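Grippers notebook, Nenar shared shop, Tuesday

Picking up from the last entry. The left unit is back together with the new finger pads and the right unit still has the old ones, which is fine for today. I want the difference between them in the same session so that pad wear and operator habit don't get mixed up across days.

State of the hardware at the start:

Left hand unit: printed body rev 9, new pads, new return spring (the softer one from the Sollis assortment), marker cube reglued. Trigger travel feels longer than before but the jaws close fully.
Right hand unit: printed body rev 9, old pads, old spring. Trigger has a slight click near the end of travel. Not fixed.
Harness: bracket moved up one hole. The strap adjusters slip under load if the tail isn't doubled back through the buckle. Do that every time.

Started with the cube alignment, as that has been the weak point. Each cube sits on a printed post with a square peg, and on rev 8 the peg had enough play that the cube could be turned a degree or two by hand. Rev 9 has a tapered peg and a screw from below. I clamped the left unit to the bench, took a pose reading, knocked the gripper with a rubber mallet, took another. The rotation difference was below what I can tell apart from noise. Repeated with the right unit and got the same. I consider the peg solved. The glue on the left cube is a belt-and-braces measure and will make the next swap annoying, so I will not glue the right one unless it moves.

Jaw calibration next. The procedure is the one Natália Hájek wrote up in May, with one change: close the jaws on the gauge block by trigger only, no squeezing of the jaws from outside. Squeezing loads the linkage in the opposite direction and takes up the slack the wrong way, and the opening then reads small. With the trigger only, the left unit gave a clean straight line through the gauge blocks. The right unit shows a kink at the narrow end, in the same place as the click. My guess is a burr on the cam. It needs to come apart.

Cloth next. Rigid objects have been working well enough that they no longer tell me much. Cloth is harder on the pads, on the spring force and on the person, who has to keep the jaws at a useful angle while reaching down over an edge. The bathtub is a decent fixture for it: a rim at a fixed height and a drop on the far side of it. The task is a wipe along the front rim with the left unit while the right unit stays near the corner, ready to take the cloth over.

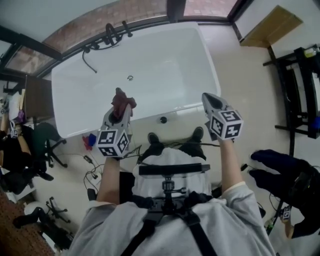

With the softer spring the left unit holds a folded edge of cloth without the trigger being fully pulled, and that was the reason for changing it. With the stiff spring the operator had to pull hard to keep the grip, and after several passes the hand got tired and the jaw opening started to wander in the log. Whether the softer spring opens the jaws fast enough on release is a separate question. On the bench it does. With cloth bunched between the pads it sometimes hangs for a moment, and the release shows up in the log as two steps where there should be one.

Notes on the passes:

First block, 10 passes. Usable: 9. The rejected one was a tracking dropout on the left cube when the wrist rolled too far over and only one face was left at a steep angle. Told the operator to keep the thumb side up. No more dropouts after that, but it is a constraint on the motion and I don't like having it. A second cube face angled outward would be better than an instruction.

Second block, 10 passes, with handover from left to right at the corner. Usable: 2. Most of the failures were the same failure. The right unit closes on the cloth, the left unit opens, and the cloth slides out of the right jaws as soon as it takes the weight. The old pads are glazed. I rubbed one with sandpaper between passes and it held better for a short time, then went back to slipping. Pads are the cause, or most of it. The kink in the calibration may also play a part, as the jaws could be stopping short of fully closed when the trigger hits the click.

So the plan to compare old and new pads in one session has paid off, but it has also spoiled the handover block. Both units should get new pads before that is tried again.

Pad material: the new ones are cut from the Bermúdez sheet, the thinner of the two. Cut with a knife against a printed template, glued with contact adhesive, clamped overnight. The thin sheet follows the curve of the finger without lifting at the ends. The thick sheet lifts. I have enough of the thin for the right unit and one spare set, and after that more has to be ordered. Nhung Đào suggests molding the pads directly onto the finger with a two-part silicone and a printed shell. I'm not against it but the shell has to seal around the linkage pin, and I don't see how to do that without a separate insert. She is going to draw something.

Harness notes. Moving the bracket up one hole helped with the view over the rim. The view still tilts when the operator leans forward, but both cubes stay in it for the whole pass provided the elbows aren't tucked in. The straps ride up toward the neck on long reaches. A cross strap lower down would hold them but makes it slower to get in and out. Leave it for now and see if people complain.

Cable routing. Still bad. Too much of it lies on the floor, and anyone changing position has to step over it. I want a single run along the wall with a drop at each station, and the charger off the floor and fixed to something. Hook-and-loop ties are in the second drawer. This has been in the notebook before and it should not be in it a third time.

Logging. Timestamps from the two units drifted apart by a small amount over the session. It doesn't matter for the wipes but it does matter for the handover, where the order of close and open is the whole point. The sync pulse at the start of the session is not enough. Changed the script so that it asks for a sync at the start of every block - both triggers pulled together against the bench stop, then released. It costs very little time. Also fixed the file naming, which was using the block number twice and the pass number not at all. Files from the first block have been renamed by hand and I checked them against the paper sheet.

Trigger force. Measured with the luggage scale hooked over the trigger at the mark. The left unit is clearly lighter than the right, as expected. I am not writing the values down because the hook slipped between readings and the spread was as large as the difference I cared about. A proper fixture is a printed block with a groove for the hook. Small job, do it when the printer is free.

Printer. The Sulolstead is booked through the evening, so no parts from it today. When it is free the order is: right cam, trigger force block, then the angled post for the extra cube face. Cam in the stiff filament at 100 percent infill, the rest at the usual setting. The last cam was printed lying flat with the seam on the working surface, and I suspect the burr is simply the seam. Rotate it so that the seam lands on the back. If I'm right about this the click goes away with no change to the design - if not, the linkage pin is the next suspect.

Took the right unit apart at the end of the day to look. There is a ridge on the cam where I expected one, and a polished stripe on the follower that matches it. Filed the ridge down by hand and reassembled. The click is much weaker but can still be felt. I have not recalibrated it, so nobody should log with the right unit until the gauge block run has been repeated. Put tape over the trigger with a note on it.

Open items:

Right unit: new cam, new pads, gauge block run.
Left unit: watch the release with bunched cloth, try the middle spring if it keeps hanging.
Angled cube post, both units.
Cables up along the wall.
Order more of the thin sheet.
Ask Nhung for the shell drawing before the sheet order goes in, in case the order isn't needed.
Repeat the handover block with matching pads and the new sync.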